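4.3 Oiling and care of the table top

Read this section to the end before you open the tin. The Sudevine table top leaves our workshop in Lillport with one thin coat of oil only. This coat protects the wood during transport, but it is not enough for daily use. Please do the first oiling before you put anything on the table.

What you need

Kesness hard oil, clear (one tin of 500 ml is enough for the top and both leaves)
Sanding pad, fine, supplied in bag 4
Cotton cloths without buttons or zips
Rubber gloves
A metal bucket with water and a lid

Preparing the top

1. Let the top lie flat in the room where it will stay. The room should be at 20 °C. Do not place it next to a radiator or a stove.

2. Remove the transport film. Pull it slowly and low over the surface. If glue remains at the corners, rub it away with a cloth and a little oil. Do not use a knife.

3. Rub the whole top with the fine pad, always along the grain and with light pressure. Where the grain makes curves, do not try to follow each curve. Keep the general direction of the board.

4. Take off the dust with a vacuum cleaner and a soft brush, then with a dry cloth. Check the edges from underneath also, dust likes to stay there.

Note: If you bought the top from stock of the Çetinkaya series, it may carry wax in place of oil. Oil does not hold on wax. See section 4.5 first.

Applying the oil

5. Stir the oil well. Do not shake the tin, this makes bubbles.

6. Pour a small quantity on the cloth and spread it thinly. Begin at the far side, so that you do not have to lean on the oiled part.

7. Wait 20 minutes. Then wipe off all oil that has not gone into the wood. The surface must not feel sticky at any place.

8. Leave the top for one night with the window a little open, and repeat steps 5 to 7. Two coats are sufficient for a dining table. For a desk in front of a sunny window we advise a third.

CAUTION: Cloths with oil can catch fire by themselves. Put them in the bucket of water immediately after use and close the lid. Do not leave them folded or in the waste bin.

Checking the surface

9. Look along the top from a low angle, towards the light. Dull spots and sticky spots are easier to find in this way than from above. Walk to the other side and look again.

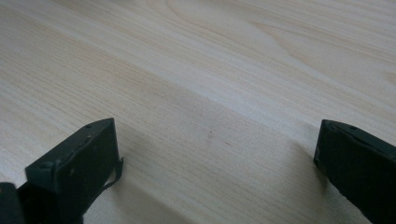 Fig. 4-6 Grain and reflected light, seen at a low angle

10. If you find a dull spot, oil only this spot and wipe it after the same waiting time. If you find a sticky spot, rub it with the pad and a few drops of fresh oil, then wipe dry.

Note: Differences in grain and small differences in colour are natural in wood and are not covered by the guarantee. They become softer with the years.

Daily care

Wipe with a damp cloth, then a dry one. Do not use microfibre. Put a mat under hot pots and under plant pots. Repeat the oiling once a year, best in October before the heating season.

Text revised 2021-07-16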